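What I Learned From Putting In a Kitchen Counter Twice

The first thing I did wrong was fall in love with a sample. It was about the size of a playing card, a warm brown wood with a bit of movement in the grain, and I carried it around in my coat pocket for most of December. I held it up to the cabinets. I held it up to the wall. I took it to a friend's house and held it up to her cabinets too, which she was very patient about.

The trouble with a sample that small is that you only see one plank's worth of personality. When the full slabs came from Virkisier, they had streaks and pale spots and one big knot right where the sink was supposed to go. I loved them anyway! But my husband stood in the doorway for a long time with his arms folded, and I knew we were going to have a talk.

Let me back up. We live in Biradthorpe, in a house with a kitchen somebody put together in a hurry a long time ago. The old counter was tile, and the grout had gone the color of weak tea. I scrubbed it with everything the store sells. I bleached it, I steamed it, I went after it with a toothbrush while listening to an entire audiobook. It would look great until dinner. So when we finally had a little money set aside, I didn't want a new floor or fancy lights, I wanted a surface I could wipe down in one go.

We got three quotes. One place came out with a laser gadget, was in and out before I'd finished my coffee, and sent over a number so high that I read it out loud twice. One fellow never sent anything at all (I still think about him). And then there was Hoekstra, a small shop on the far side of town, who quoted $2792 for the whole run, including tearing out the tile and hauling it off. The wood we'd buy separately. I liked that they wrote everything down, line by line, and that when I asked a dumb question about overhangs they answered it like it wasn't dumb.

I signed that same afternoon. What I didn't do was ask how long the wood should sit in the house before it went in. If you take one thing from this whole story, please ask that! Our slabs came in off a cold truck and went straight onto the cabinets the next morning. By the end of the winter there was a gap at the corner joint you could slide a butter knife into, and the long piece beside the stove had lifted just enough that an egg would roll toward the window.

I was ready to be furious with somebody. I called Hoekstra with a whole speech prepared, and I barely got through the first part before they said they'd come look. They came at 8 a.m. with a moisture meter, poked around, and told me it had been fastened down too tight on top of everything else, with no room for the boards to move. Wood moves – I knew that in the way you know things from hearing them said – but I had pictured it moving a hair, over a hundred years.

They took it all up and did it over without charging for the labor. We paid for one replacement slab, and this time the wood sat in our dining room for 17 days, on little sticks so the air could get underneath. We ate on the couch. We stored mail on it. My kids called it the raft. When it went back down, they used slotted brackets underneath, so the screws can slide a little as the seasons change, and the corner has stayed shut ever since.

Now, finish. Everybody has an opinion on this and most of them are very loud about it. The first time around we used a hard varnish because I wanted something I could forget about, and it did look beautiful, like a bowling alley. Then it started wearing through near the faucet, and you can't really patch a varnish without the patch showing. On the second go we switched to Varkska, an oil you rub on with a rag. It's softer, you have to keep up with it, and the first few coats made the whole house smell like a boat shop. But when I scratch it I can sand that one spot by hand, rub some oil on, and by the next morning I can't find where it was. My husband says he can still find it. He's welcome to look.

The upkeep took some getting used to. I oil the area by the sink every couple of months and the rest when it starts looking thirsty. It takes me up to 33 minutes if I clear everything off first, and most of that is clearing everything off, because apparently we own a lot of jars. I wipe up water when I see it. I don't leave a wet dishrag sitting in a heap, or a can of tomatoes, which left a black ring that I had to scrub out with lemon juice and a fair amount of muttering. Hot pans go on a trivet. I have a whole stack of trivets now, and people have started giving them to me for my birthday.

Would I tell a friend to do it? It depends on the friend. My sister runs a kitchen like an airport and she'd hate it. She has stone, she's happy with her stone, and I've quit trying to convert her. But if you're the kind of person who doesn't mind a mark here and there,

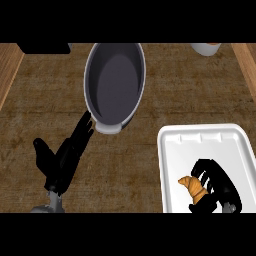
and you have a weekend morning now and then to spend with a rag and a can of oil, I think you'd like living with it. Get the big sample, or better yet go and look at the slabs before they're loaded up. Ask how they're going to be fastened. And clear out your dining room early – ours took longer than the tear-out did.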